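Review: the Wudside desktop arm kit, bought on a small program budget

We run an after-school engineering club and had $474 to spend on one robot arm, with nothing left over for shipping surprises. The shortlist came down to the Wudside kit and a preassembled arm from Dulov. The Dulov quote used up the full amount before we had priced a spare servo. The Wudside came in lower, so we bought that and put the difference into parts.

What you get

The kit is a set of 3D-printed parts, servos, a controller board and a bag of screws. Ours is orange and black. The printed parts were clean apart from two holes that needed a drill bit run through them. Assembly took our group 19 hours spread over several weeks, a good deal longer than the Wudside product page suggests. Most of that went to centering the servos, and the manual gives that step half a page.

Buy a separate USB cable. The one in the box is too short if the laptop sits anywhere except right beside the base.

In use

Our main activity is a sorting exercise called Recyclobots. The blocks are wrapped in colored paper and the bins are paper coffee cups with flags on them, so the whole setup cost next to nothing. Ripple-sleeve cups are a little more expensive than plain ones and worth it, as the plain ones tip over when the gripper brushes them. We also put foam strip along the table edges to stop dropped blocks from rolling onto the carpet. 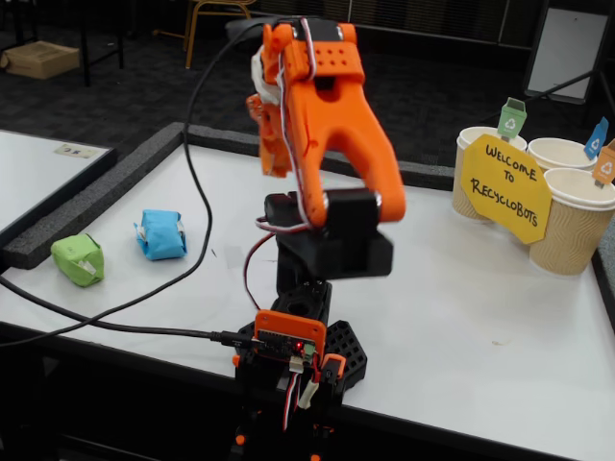
What to budget for

Servos are the running cost. We have replaced two since February, both in the gripper. Goodwin sells a compatible one for $19, and it has held up as well as the original. Order three with the kit and save on postage.

The power supply is not included. We paid $57 for one from Ivine with enough current for all the joints moving at once. A cheaper supply we borrowed made the arm sag under load.

Plan for wire management too. The servo leads run on the outside of the arm, and they need enough slack to bend with the joints. A pack of small cable ties covers it.

Verdict

The Wudside is a fair buy for a club or classroom that has the time to build it. If you need something working the same afternoon, save up for the Dulov. We would buy the Wudside again, with the better power supply on the first order. Four stars out of five, one off for the manual.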